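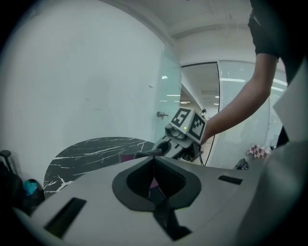 Hand-held gripper practice: gallery notes
Plurnia Site Handbook, section 5
Maintained by Alun Bevan and Maksym Karpenko

This page goes with the written rules for two-gripper recording sessions. The rules apply to every operator at Plurnia and at the Meredith rooms, including visitors working under supervision. Where a note on this page and the rule sheet disagree, the rule sheet is correct and the page should be reported to Alun Bevan for correction.

Terms follow the rule sheet. "Unit" means one hand-held gripper with its mount and cable. "Pair" means two units issued together. "Marker" means a printed black-and-white square used to locate a unit.

Photo notes

Two units at close range, one held by the operator's bare forearm and hand. The mount on the far unit is a gray cube shape with two markers on adjacent faces. Rules 5.1 to 5.4 apply.

The jaw on the far unit has a pinkish-purple pad. A thin black cable hangs from the underside toward the floor. Rules 5.5 and 5.6 apply.

The work surface is a round black top with white veining. Glass partition and corridor behind. Rules 5.7 and 5.8 apply.

Markers and mounts

5.1 Keep marker faces clear of sleeves, straps, tape and fingers. Short sleeves are preferred. Long sleeves are to be rolled above the elbow and secured.

5.2 Do not touch the printed surface of a marker. Hold the mount by its edges when fitting or removing it. A marker with a scratch, a lifted corner or a visible fingerprint is replaced before the next session, and the replacement is entered in the log with the unit number.

5.3 Markers are assigned to mounts in the Nellum register. They are not swapped between mounts, even within a pair. Iker Benítez holds the register and issues replacements.

5.4 Check the indicator light before picking up the second unit. If it is off or changes during a session, stop, put both units down and restart the pair. Recordings made up to that point are marked "suspect" and kept.

Jaws and cables

5.5 Inspect both pads under room light at the start of each session. Wipe with a dry lint-free cloth. Solvents are not permitted on pads. A pad is retired after 192 sessions or on the first tear, whichever comes first.

5.6 A cable must have enough slack for the full reach of the arm and must not lie where the operator will step. Route it behind the operator where the room allows. Do not wrap it around the wrist or forearm. If the cable catches on furniture, end the recording before freeing it.

Room and surfaces

5.7 Glass partitions are permitted in the background. Blinds on the window side are set before the first recording and left in that position until the last. A change of lighting during a session requires a new session number.

5.8 Polished or patterned tabletops are permitted for general handling tasks. They are not permitted for calibration, which is done on the matte board supplied with the Wollard kit.

5.9 Persons not taking part stay at least 3 meters from the operator. Anyone who enters the recording area is to be asked for consent in writing, or the recording is deleted the same day.

Working time

5.10 An operator works for no more than roughly 2 hours before a break away from the recording area. Report wrist or forearm discomfort to the session lead. The session lead has no authority to ask an operator to continue after such a report.

Changes since the last revision

Rule 5.4: "deleted" changed to "marked suspect and kept."
Rule 5.6: wording on wrapped cables added at the request of Aled Edwards.
Rule 5.8: calibration restriction moved here from section 3.

Corrections to this page: Alun Bevan. Questions on rule 5.9: Ifor Prosser. Next review is in December.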